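トップ > 台所と食卓 > テーブルまわり

食事と作業を兼ねるテーブルの片づけ方と、木の天板の手入れ

食事もする、工作もする、書類もとじる。そういう使い方のテーブルは、片づけの順番を決めておくと早く空きます。このページでは、小皿やカップなどの軽い食器、皿立て、組み立てブロック、文房具が同じ天板に出ているときの片づけ方と、板を継いだ木の天板の手入れをまとめました。

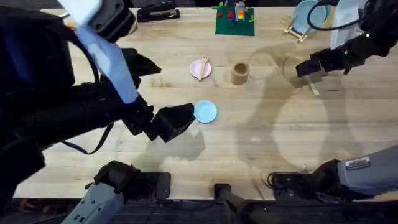
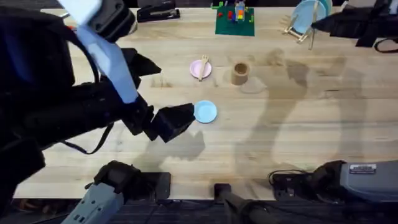 どちらも木の天板。水色の小皿、木のフォークをのせた淡いピンクの小皿、筒形のカップ。

目次
・始める前に
・片づける順番
・小皿の重ね方
・木のフォークやスプーン
・筒形のカップ
・皿立ての置き場所と使い方
・ブロックは板ごと動かす
・ホチキスなどの文房具
・天板のふき方
・しみ、輪じみ、黒ずみ
・オイルの塗り直し
・板の継ぎ目
・床側の掃除
・よくある質問

始める前に

先に行き先を空けます。流しに洗いものがたまっているなら、それを先に洗うか、桶にまとめて場所を作ります。皿立ても見ておきます。乾いた皿が入ったままなら棚に戻してから始めます。

用意するのは、固くしぼるふきん、乾いたふきん、縁のあるトレーです。トレーは底が平らで、小皿が並べて置けるくらいの大きさのものにします。大きすぎるトレーは天板の上で場所を取り、結局どこかに立てかけることになります。わが家のものはTôという店で買った浅いトレーで、縁が低く、横から手を入れやすいので使っています。取っ手の穴はあってもなくても構いません。

片づける順番

順番は次のとおりです。

1 倒れるもの(カップ、コップ、筒状の入れもの)
2 皿にのっているもの(フォーク、スプーン、食べ残し)
3 皿
4 奥にある文房具
5 ブロックなど、まとめて動かせるもの
6 皿立て
7 ふき掃除

手前から奥へ、という教え方もありますが、カップが真ん中に立っていると、奥の皿に手を伸ばしたときに袖が当たります。まずカップを下げます。中に飲み物が残っていないかは、持ち上げる前にのぞきます。

皿を先に重ねてしまい、フォークが間にはさまることがあります。皿の上のものは、皿を動かす前に取ります。フォークが皿の縁から柄を出して斜めにのっているときは、柄の側を持って上へ外します。横に引くと皿ごと動きます。

文房具とブロックは食器ではないので、食器がすべて下がってから手をつけます。手が汚れていたら一度洗います。この一手間を省くと、ホチキスの持ち手が油っぽくなります。

途中で呼ばれて席を立つこともあります。その場合、カップと皿まで終えていれば、残りは後でも困りません。文房具とブロックは夕方まで出ていても傷みません。

小皿の重ね方

浅い小皿は、同じ大きさ、同じ形のものだけを重ねます。色が違っても形が同じなら一緒で構いません。わが家では色で人を分けていたことがありますが、洗うたびに仕分けが要るのでやめました。

持ち上げるときは、縁の下に指先を入れます。平らに置いた浅い皿は指が入りにくいので、片側を軽く押さえ、反対側を浮かせます。押さえる場所は縁の上です。皿の中央を押すと、残ったソースに指が触れます。子どもに頼むときは、天板の端まで滑らせてから受ける方法を教えがちですが、木の天板では皿の底についた砂粒で筋がつきます。持ち上げて運ぶほうを教えてください。

空の皿と汚れた皿は重ねません。空の皿の裏に汚れが移り、洗う面が増えます。パンくずだけの皿なら、くずを一枚に集めてから重ねます。

陶器の小皿は、トレーの上でも直接当たると音がして、欠けることもあります。ふきんを一枚敷いておけば足ります。樹脂の皿はふきんなしで大丈夫です。樹脂の皿の表面に細かい傷が増えたら、研磨剤入りのスポンジを使っていないか確かめてください。

重ねる枚数は、片手で持って上の皿がずれない範囲にします。トレーを使う場合も同じです。高く積むと、下ろすときに崩れます。

木のフォークやスプーン

食事用の木のカトラリーは、つけ置きをしません。ぬるま湯と薄めた洗剤でさっと洗い、すぐに水気をふきます。歯の間に汚れが残るので、フォークは歯ブラシのような小さいブラシがあると楽です。

ふいたあとは、歯を上にして立てるか、網の上に寝かせて乾かします。カトラリー立てに立てる場合は底に水がたまらないものを選び、柄の先が濡れたままにならないようにします。引き出しにしまうのは完全に乾いてからです。わが家では夜に洗ったものを翌朝しまいます。

毛羽立ってきたら、400番の紙やすりを木目に沿って軽くかけ、洗って乾かしてから食用の油を薄く塗ります。亜麻仁油でもくるみ油でもよいのですが、ナッツのアレルギーがある家ではくるみ油を避けます。塗ったあとは布でふき取り、一晩置きます。

ままごと用の木のフォークは、食事用と一緒に洗わないでください。塗装や接着の仕様が食器と違うことがあります。固くしぼった布でふき、乾ぶきするだけで十分です。食事用とおもちゃが混ざる家では、しまう引き出しを分けておきます。柄に印をつける方法も試しましたが、印が薄れると見分けがつきません。

筒形のカップ

背の低い筒形のカップは、木のものと紙のものとで扱いが違います。

木のカップは、内側の底に水が残りやすいので、洗ったらまず伏せて水を切り、途中で起こして乾かします。伏せたままにすると、口が接している面だけ乾かず、縁が黒ずみます。割り箸を二本並べた上に伏せると、下に風が通ります。

紙のカップを鉛筆立てや小物入れに使う場合は、濡れたら替えると決めておきます。底がふやけると中身の重みで抜けます。クリップや輪ゴムを入れるなら、カップの底に厚紙を丸く切って敷くと長持ちします。飲み物に使ったカップを小物入れに回すときは、洗って乾かすより新しいものを使ったほうが早いです。糖分が残ると虫が来ます。

棚にしまうときの高さも確認しておきます。わが家の食器棚で一番浅い段は内寸が83ミリで、背の低いカップがそのまま入ります。重ねるとつかえるので、この段では一列に並べています。

皿立ての置き場所と使い方

小さい木の皿立ては、乾かすための道具としても、しまうための道具としても使えます。ただし両方を同時にはしないほうが管理しやすくなります。濡れた皿の隣に乾いた皿があると、どちらも使う前にふくことになります。

天板の上に置くなら、奥の角に寄せます。手前に置くと、皿を出し入れする手がほかの作業と重なります。濡れた皿を立てる場合は、皿立ての下に受け皿か吸水マットを敷き、乾いたらすぐ外します。水が天板に落ちたまま一晩たつと、脚の形にしみが残ります。

皿は溝ごとに入れます。傾いて隣の皿と触れているときは、溝の幅に対して皿が薄すぎるか、溝の位置が合っていません。浅い小皿はこうなりがちです。乾かす間だけ溝をひとつ飛ばして入れると、皿どうしが離れます。しまうだけなら、少し傾いていても差し支えありません。

皿の表はすべて同じ向きにそろえます。向かい合わせにすると水が間に残ります。

重い皿を入れるときは中央から、軽い皿は端から入れます。軽い木の皿立ては、端に大皿を入れると倒れることがあります。脚の裏に薄いフェルトを貼ると滑りにくくなりますが、濡れる場所では乾きにくいので、シリコンの小さい滑り止めを使います。

木の皿立ての洗い方も書いておきます。月に一度、皿をすべて出し、溝を古い歯ブラシでこすり、流水で流し、風の通るところで立てて乾かします。直射日光で急に乾かすと、棒の根元がゆるみます。ゆるんだ棒は、抜いて古い接着剤を削り、水に強い木工用接着剤で差し直します。固まるまでは輪ゴムで押さえておきます。

ブロックは板ごと動かす

組み立てブロックが作りかけのときは、崩さずに動かせるようにしておくと、食事のたびにもめません。土台の板の上だけで遊ぶと決め、片づけるときは板ごと持ち上げます。

薄い土台の板は、片手で持つとたわみ、上に組んだ塔が外れます。両手で下から支えるか、ひとまわり大きいトレーに載せてください。トレーに載せるときは、天板の端から少し板を出し、その下にトレーを差し入れて移します。背の高い塔がある場合は、塔に近い側を体のほうへ向けて運びます。

板にのっていないブロックは、蓋つきの箱に入れます。色別に分ける必要はありません。分けるなら大きさで分けたほうが、探すときに早く見つかります。床に落ちたものは、その日のうちに拾います。

ブロックの土台を木の天板に直接置き続けると、その部分だけ日に焼けず、四角く色が残ることがあります。窓のそばのテーブルでは、週に何度か位置をずらすか、使わないときは棚に上げます。すでに色の差が出た場合は、その面を日に当てておけば、数か月でだんだんなじみます。

洗うときは、ぬるま湯に中性洗剤を入れ、ざるの中で振り洗いします。熱い湯は変形のもとです。溝に水が残るので、タオルに広げて一日置きます。電池の入った部品は洗えません。

ホチキスなどの文房具

ホチキスは食卓に出たままになりやすい道具です。片づけるときは、針が出かかっていないかを見ます。紙をとじるときに詰まった針が先端に残っていることがあり、そのまま落ちると食べものに混ざる心配があります。とじる作業のあとは、天板をふく前に手のひらほどの磁石をすべらせ、落ちた針を集めてください。磁石は布で包んでおくと、針を外すのが楽です。

置き場所は、テーブルに一番近い引き出しの手前側にします。遠くにしまうと戻ってきません。わが家ではOlerの仕切りを使い、ホチキス、替え針、はさみを横に並べています。仕切りの寸法はどこのものでも大差ないので、引き出しの内寸を測ってから買ってください。

ホチキスの動きが渋いときは、針を抜き、レールの紙粉を乾いた綿棒で取ります。油は差しません。紙にしみが出ます。

テープ台、のり、ペンも同じ引き出しでよいのですが、液体のりだけは立てられる場所に置きます。

天板のふき方

木の天板は、毎回濡らす必要はありません。普段は乾いたふきんか柔らかいブラシで、くずを端に寄せて手で受けます。汚れがあるときだけ、固くしぼったふきんでふき、続けて乾いたふきんで追います。

ふく向きは木目に沿わせます。板を横に継いだ天板なら、長手方向に端から端までです。わが家の天板は長さが1829ミリあるので、片側から半分ふき、反対側に回って残りをふきます。一度に端までふこうとすると、真ん中で力が抜けて筋になります。

油汚れには、薄めた中性洗剤をふきんに含ませ、しぼって使います。天板に直接かけないでください。洗剤を使った日は水ぶきを二回、最後に乾ぶきをします。

使わないほうがよいものをまとめておきます。

・塩素系の漂白剤
・アルコールの吹きつけ(オイル仕上げでもウレタン仕上げでも、白くなることがあります)
・メラミンスポンジ(ウレタン仕上げではつやが落ちます)
・濡れたままのふきんの置きっぱなし

自分の家の天板がオイル仕上げかウレタン仕上げか分からないときは、目立たない場所に水を一滴落として10分待ちます。水の下の色が濃くなればオイル仕上げ、玉のまま残ればウレタン仕上げと考えてよいです。オイルを塗ったばかりの天板は水をはじくので、この方法では見分けにくくなります。

しみ、輪じみ、黒ずみ

明るい色の天板は、手の触れるところに薄いくすみが出ます。まず固くしぼったふきんで木目に沿ってふき、乾いてから見直します。濡れているうちは判断できません。

カップの底の輪じみが白い場合は、水気が塗膜に入ったものです。乾いた布を当て、低温のアイロンを短く当てると薄くなることがあります。スチームは切ります。ウレタン仕上げでは、塗膜が傷むおそれがあるのでおすすめしません。

黒い輪じみは、鉄と木の成分が反応したものが多く、缶や鉄の道具を濡れたまま置いたときに出ます。オイル仕上げなら240番の紙やすりで軽く削り、続けて400番をかけます。しみだけを丸く削るとそこがへこんで光り方が変わるので、板一枚の幅で、木目に沿って長めにかけます。

クレヨンは、乾いた布でこすらず、食用油を少しつけた綿棒でなぞり、浮いた色をふき取ります。そのあと洗剤を含ませたふきんでふきます。油性ペンは完全には取れません。削るか、そのままにします。

「新しいテーブルのように戻そうとすると、毎年削ることになります」と、家具の修理を教えてくれたIngeborg Wallnerさんに言われたことがあります。うちでは黒ずみだけ削り、浅い傷は残しています。

オイルの塗り直し

オイル仕上げの天板は、年に二回、春と秋に塗ります。4月に窓を開けられる日を選び、朝のうちに始めると、夕食までにものが置けます。使うオイルの乾燥時間は製品によって違うので、缶の表示を優先してください。

手順

1 天板の上をすべて空にする。皿立てもブロックもどける。
2 水ぶきをして、2時間以上乾かす。
3 400番の紙やすりを木目に沿って軽くかける。
4 粉を乾いた布で取り、固くしぼった布でもう一度取る。
5 オイルを布に取り、薄く伸ばす。
6 20分置き、乾いた布で余りをふき取る。
7 表示の時間だけ乾かす。

塗る量は、少ないかなと思うくらいで足ります。多く塗るとべたつきが残り、そこにほこりがつきます。わが家ではSavachの蜜ろう入りを使っていますが、無着色で食卓に使えると表示のあるものなら何でも構いません。着色のオイルは、明るい天板だと重ね塗りした部分が濃く見えます。

初めて塗る天板や、長く手入れをしていない天板は、間に一日ずつ置いて3回塗ります。

オイルのついた布は丸めて捨てないでください。乾性油を含む布は熱がこもって火が出ることがあります。水を張ったバケツに浸し、水ごとポリ袋に入れて口をしばり、自治体の決まりに従って出します。

天板の裏も、二年に一度は塗ります。表だけ塗り続けると、湿気の入り方が変わって反ることがあります。

板の継ぎ目

板を継いだ天板では、継ぎ目に細かいくずがたまることがあります。竹串の先を斜めに当て、継ぎ目に沿って動かすと出てきます。金属のへらは角を欠くので使いません。

冬に継ぎ目が開き、梅雨に閉じるのは普通の動きです。紙一枚が入る程度なら様子を見ます。夏になっても閉じない、または隙間が広がるときは直したほうがよいでしょう。

木粉と接着剤を練って埋める方法は、動く継ぎ目には向きません。次の季節に割れて落ちます。Fabian Kälinさんの工房で直してもらったときは、幅3ミリの細い木を削って継ぎ目に入れ、上面をかんなで合わせる方法でした。自分でする場合は、天板の端材など同じ木が手に入るかどうかで仕上がりが決まります。色の違う木を入れるとそこだけ線になって見えますが、使う分には問題ありません。

暖房の風が直接当たる場所にテーブルを置くと、継ぎ目は早く開きます。向きを変えられないなら、暖房の風向きを上げてください。

床側の掃除

テーブルを片づけたら、手前側の床も見ます。暗い色の床はくずが目立たず、天板の端から落ちたものに気づきにくいです。懐中電灯を床に置いて横から照らすと、パンくずもホチキスの針も影で見つかります。

椅子は先に引いて壁側へ寄せます。テーブルの脚の根元は、ほうきよりも細いノズルの掃除機が向いています。ただしブロックがあるうちは掃除機をかけません。吸い込んだ小さい部品を紙パックから探すのは手間です。ノズルの先に古いストッキングをかぶせて輪ゴムで留めれば、部品だけ先に集められます。

テーブルの下にコードが通っている場合は、床に這わせず、天板の裏か脚に沿わせて留めます。面ファスナーのバンドなら外すのも簡単です。垂れたコードやひもは、皿を運ぶときに引っかかります。天板の上に余りの輪ができているときも、束ね直しておきます。

よくある質問

テーブルクロスをかければ手入れは要りませんか。
くずと水は防げますが、布の下に湿気がこもります。ビニールのクロスは特に乾きません。一日に一度はめくり、天板が湿っていないか触ってください。

ランチョンマットはどの素材がよいですか。
木の天板には布が扱いやすいです。裏がゴムのものは、長く置くとオイル仕上げに跡がつくことがあります。使ったら外します。

皿立てを流しの横とテーブルの両方に置いています。減らしたほうがよいですか。
流しの横で乾かし、テーブルではしまうだけ、と役割が分かれているなら、両方あって構いません。どちらにも濡れた皿が入るなら、テーブルのほうを棚に上げてみてください。

小さい子に手伝わせるなら、どこからがよいですか。
空の小皿を一枚ずつトレーにのせるところからです。カップは中身が残っていることがあるので、大人が先に見ます。木のフォークを一か所に集める役も向いています。ホチキスは大人が片づけてください。

作りかけのブロックを置く棚がありません。
ベッドの下や本棚の最上段など、土台の板が水平に入る場所を探します。立てて入れると塔が外れます。どうしても場所がなければ、写真を撮ってから崩し、同じ箱にまとめておけば組み直せます。

天板の黒ずみを削ったら、そこだけ白くなりました。
オイルを塗ると少し落ち着きます。それでも差があれば、日に当たるうちに近づいていきます。急いで色をつけると、あとで周りより濃くなります。

関連ページ
・木のまな板を反らせない乾かし方
・引き出しの仕切りの測り方
・色の薄い食器についた茶しぶの落とし方
・面ファスナーでまとめる机の下のコード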